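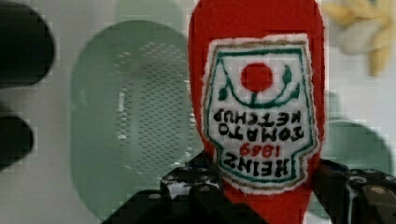 October
Posted by Ebere Nwosu

Search entries Go

Spent the morning arguing with a quaternion and lost. Pomare (our grasp planner, named by Bello after a street he once lived on, or a cat, the story changes) decided at some point before lunch that the ketchup should go through life on its head. It had a good firm hold near the neck end, fingers pressed against the plush, and was by every number on my screen extremely pleased with itself. Grasp score high, width plausible, force inside the band. The label read HEINZ, upside down, right above the fingers.

The place target for that object says cap up. I wrote it myself. It's in the config in plain sight, and the planner loads it and prints it back to me at startup like a waiter repeating an order he intends to get wrong.

First theory was the pose estimator. Plush is awful for this. A bottle made of fuzz has a rounded end and a slightly narrower end, and from most angles the depth cloud looks like a potato. So I pulled up the estimator output and went through the 436 frames from the approach. In 372 of them it had the bottle the right way round in its own head, meaning it knew perfectly well the thing was inverted. The label does most of the work there: big white patch, red tomato, black letters. Give it any lettering at all and it can tell up from down. So perception was innocent, which annoyed me, as I'd already complained about perception to Musa in the kitchen and now had to go back and un-complain.

Second theory was Tamunoemi's merge. She put in the symmetry handling last week so the planner would stop treating a ball as if it had a front. Sensible change. I reviewed it. I wrote "nice" on it. Each object gets a symmetry tag and the planner is allowed to ignore rotations that don't matter. The bottle's tag was supposed to be "none". The bottle's tag was "axis_flip", because the default is "axis_flip", because the YAML loader doesn't know what to do with a bare none and quietly falls back. A bottle with a flip symmetry is a bottle with two bottoms, and Pomare was free to pick whichever was closer.

So that was three hours. The fix is quotation marks.

Well, quotation marks plus an assert in the loader that refuses to start if a tag isn't one it knows. Tamunoemi wanted a warning. I have seen our log — a warning in there is a message in a bottle, no pun, I'm tired. We settled on the assert with a readable error, and she wrote a much better error than I would have.

Also today: wrist camera latency. Nassoro Sang came by with a plot showing the timestamps drifting against the joint states by 10 milliseconds over a long session. Small, but the last stretch of the approach is servoed on that camera and I'd been blaming the little sideways twitch at the end on gains. I have retuned those gains twice. I put them back where they were in the spring and said nothing about it in the commit message except "restore gains".

Things for tomorrow, in the order I'll avoid them:

Re-run the place tests with the tag fixed, toy by toy. Ketchup first, out of spite.
Make the planner log which symmetry it used, next to the score.
Clock sync. Nassoro has a branch. The branch has 649 changed lines and one of them is the fix.
Ask Bello whether Luva still needs the old score format or whether we've been carrying it around for nothing.

Left at twenty past seven. Musa had changed the desktop on the lab machine to read CAP UP in very large type, and I've left it like that for now.

Like these entries? Get new ones by email. Enter your address Subscribe
This site uses cookies to remember your settings. Accept Decline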